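Why Do We Wear Shoes?

Your feet work hard every day. They carry you to school, up the stairs and across the playground. Most people put something on them before they go outside, and people have done this for many thousands of years.

The first shoes

Very old shoes were simple. Some were made of plants, like bark or grass, that people twisted and tied together. Others were made from one piece of animal skin, pulled around the foot with a cord. In cold places people put dry grass inside, so the toes stayed warm.

In hot places a closed shoe is not so comfortable. There people made sandals. A sandal has a sole, and something on top that holds it to your foot. The air can go in and out, and your skin stays cooler.

Some sandals have a strap behind the heel. A slide does not have one. You push your foot in from the back and walk away, with no buckle and no lace. The wide part over the front of the foot is called the upper, and the part where your foot rests is called the footbed. 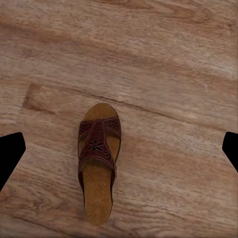
What is a sole made of?

The sole is the bottom of the shoe. It can be rubber, leather, wood or cork. Cork comes from the bark of a tree, the cork oak. Workers cut the bark off carefully and the tree grows it again, but this takes many years.

Rubber is good for wet ground because it grips well. Leather bends nicely, but it does not like water so much.

How many shoes?

In the small shoe museum in Borwood there are 218 pairs on the shelves. The smallest shoe is only 6 centimeters long and was made for a doll. Every March the museum lets children try on wooden clogs. They are very loud!

Try it at home

Stand on a sheet of paper without shoes and draw a line around your foot with a pencil. Then draw around one of your shoes on the same sheet. Which one is longer? Your toes need a little space in front, because the foot moves when you walk. If the two lines are the same, show the paper to an adult. Maybe you need a bigger size.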